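About Mametti

Mametti makes and refinishes flat-panel storage furniture for rental housing, student residences and small hotels. The company works from one site in Westden, with a second unit in Rindavton used for drying and storage of stock. There are 30 employees across the two sites.

What we make

The range consists of wardrobes, two-door cabinets, under-bed drawers and entry benches. Carcasses are cut from board in three thicknesses and edged on the long sides before drilling. All units are assembled with cam fittings and dowels, so that a damaged side can be changed without replacing the whole piece. Door panels are interchangeable within each width.

Standard panel colors are white, light beige and mid gray. Edging is ordered separately and can match or contrast with the panel. Contrast edging accounts for most orders from residences, where chipped corners show less on a darker strip.
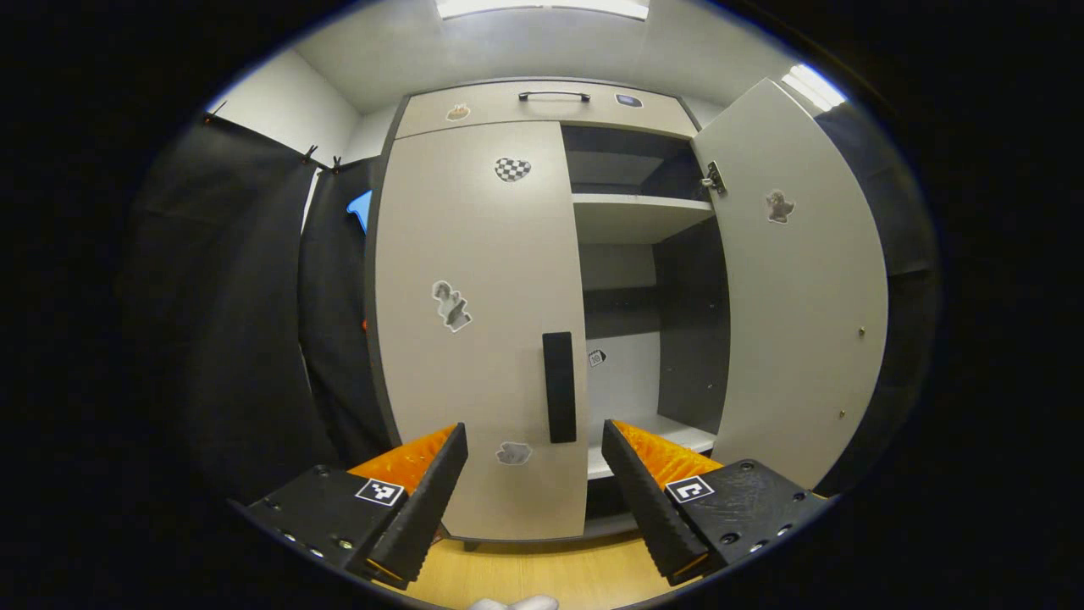

Tall wardrobe, light beige with dark gray edging.

Refinishing

Refinishing began as a service for one customer, the Pacheco residence in Rindavton, which had 117 wardrobes with worn edges and sound carcasses. Replacing the edging and hinges cost less than new units and kept the rooms out of service for a shorter time. The work is now a separate department.

A unit accepted for refinishing is inspected for swelling at the base, pulled hinge screws and bowed doors. Stickers and adhesive residue are removed with low heat and a plastic scraper. Solvent is used only on panels that have passed a spot test on an inside face. Edging is then stripped, the board edge is sanded flat, and new strip is applied by machine. Panels rest for 8 hours before the hardware goes back on. 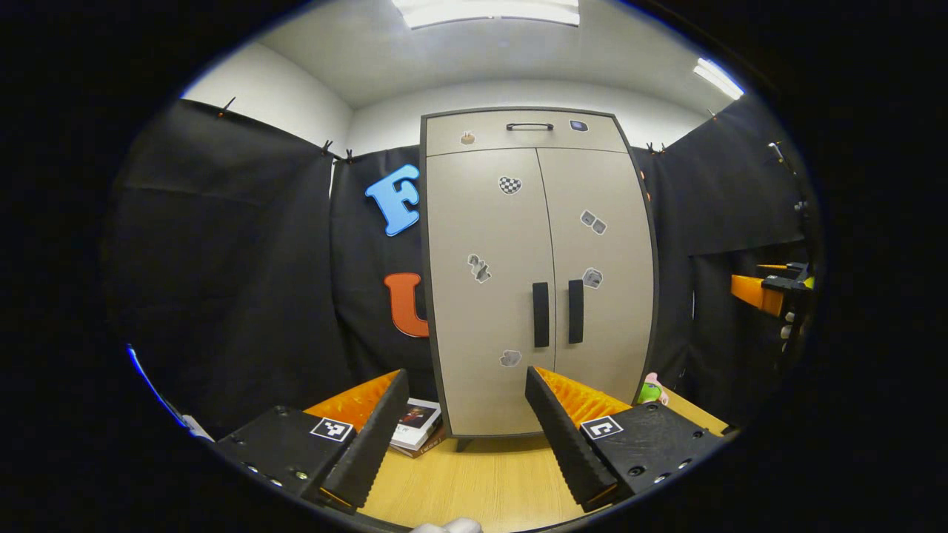

Handles are supplied in bar and knob patterns. Bar handles are fixed with two through-bolts, and the hole spacing has stayed the same across the range, so older doors accept current hardware. Customers who change the handle pattern on refinished doors should ask for filler plugs when ordering.

Delivery and fitting

Orders are delivered flat or assembled. Assembled units need a clear route with no turn tighter than the unit is deep. Wall anchors are included with every unit over chest height and must be fitted before the unit is loaded. Lead time for standard colors is 14 working days from approval of the drawing. Orders placed in August take longer, as most residences change tenants that month.

Spare parts

Hinges, drawer runners, anchors and edging strip are kept in stock at Westden. Quote the unit code printed inside the left side panel.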